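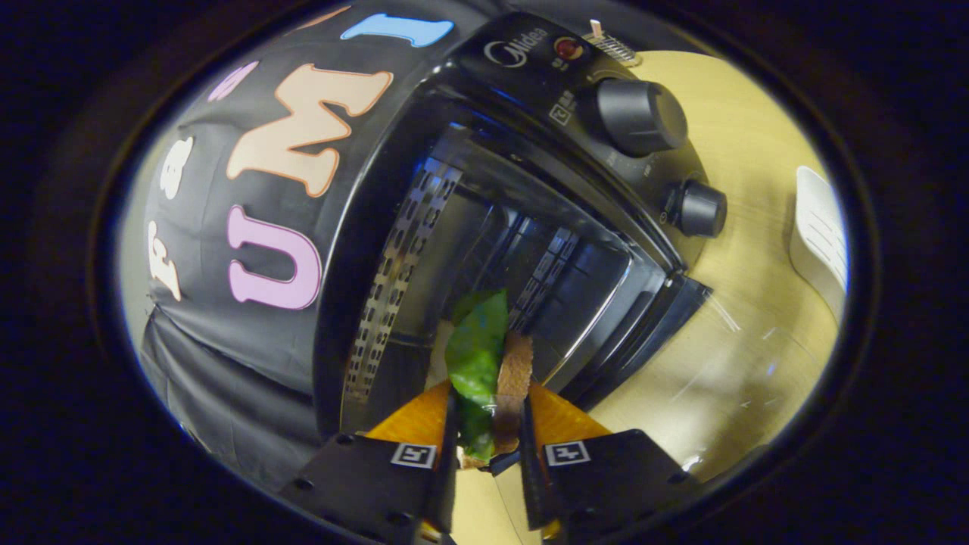
The Small Club That Learned to Win Away

Share (6) | Print | E-mail this story

For most of last season, Timside could not win a basketball game outside their own town. The bus trips were long, the legs were heavy, and the players arrived at each gym already expecting to lose. Then came the November visit to Mridha.

"I told them to forget the table and play one good quarter," says coach Nusrat Wanigasekara. "After that they should play one more."

They won that evening by three points, in front of 900 people, and something in the team became lighter. Shafiq Thambiah, the point guard, had missed his first five shots. He made the last one from the corner with two defenders in front of him.

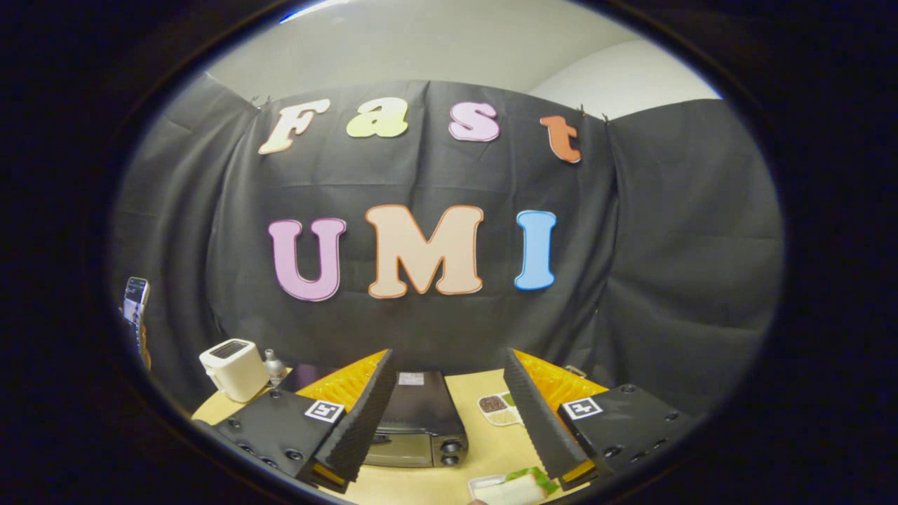
"Fast" and "UMI" in colored letters on a black curtain.

Thambiah is 31 now and he does not jump as he did before. What he has is patience. He holds the ball until the big men are in their places, and he speaks to the younger guards during all of the game, also when they do not want to hear it.

The final against Dranport was a more difficult matter. Dranport had the taller side and the deeper bench, and they led at half time. Wanigasekara changed to a zone defense, which her team had practiced very little, and Dranport began to miss from far away. Timside took the lead with two minutes left and kept it.

Next season the league adds Lullau, a trip of 339 miles. Thambiah has already asked for the seat at the front of the bus.

June 2025

Comments (6)
Search this site Go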